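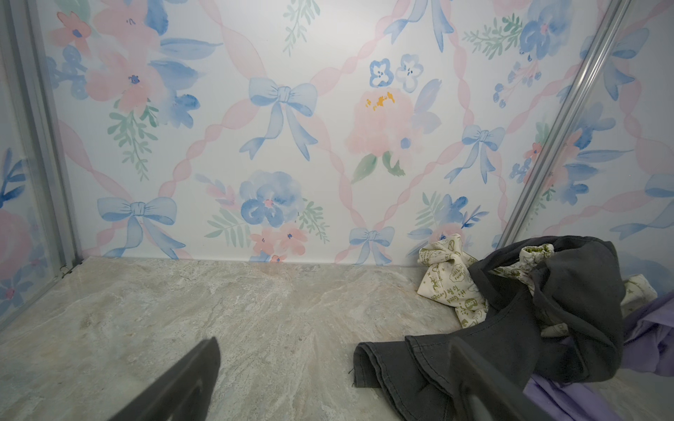

Does folding laundry straight away save time over leaving it in a pile? Our results say it saves a little, and less than the household guides claim.

The Drulbridge laundry study began in May with 4 households and one question about clothes left in heaps. Most advice we read assumed a heap costs its owner something. We wanted to see the cost.
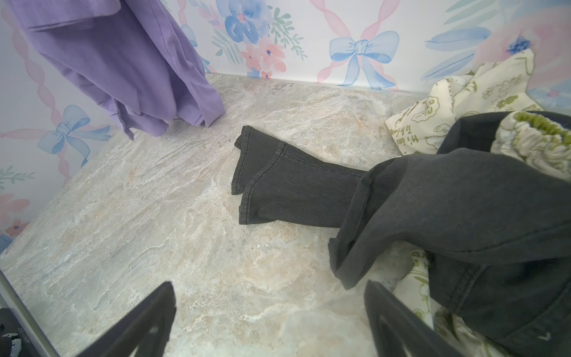 Each household kept a diary for 30 days, noting when clothes were put down and when they were put away. Self-reporting is weak evidence, and two diaries look as though they were filled in at one sitting.

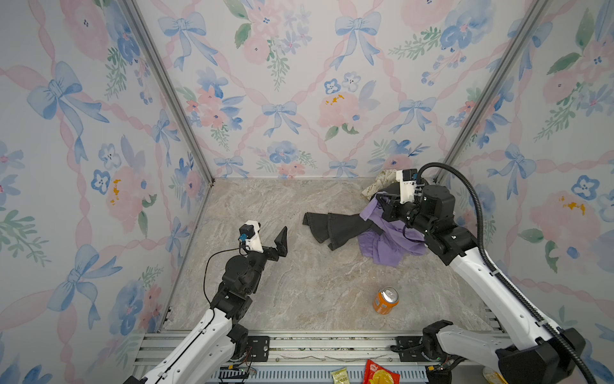
Room decoration was meant to be our second variable. The Clondero guide says people tidy sooner in a room they find attractive – a claim it gives no source for. Walls papered in pink peonies and blue bows would count as attractive to some of us and fussy to others, so our five-point scale measured taste more than anything. We dropped it.

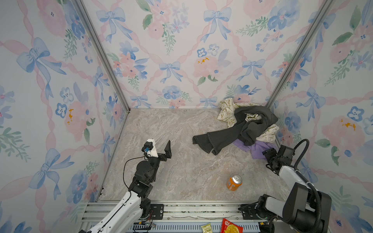 Figure 4. Clothing heap near the back corner, with an orange drink can standing on the marble-patterned floor.

Stray items such as cans were left out of the diary totals. A larger sample might change that decision.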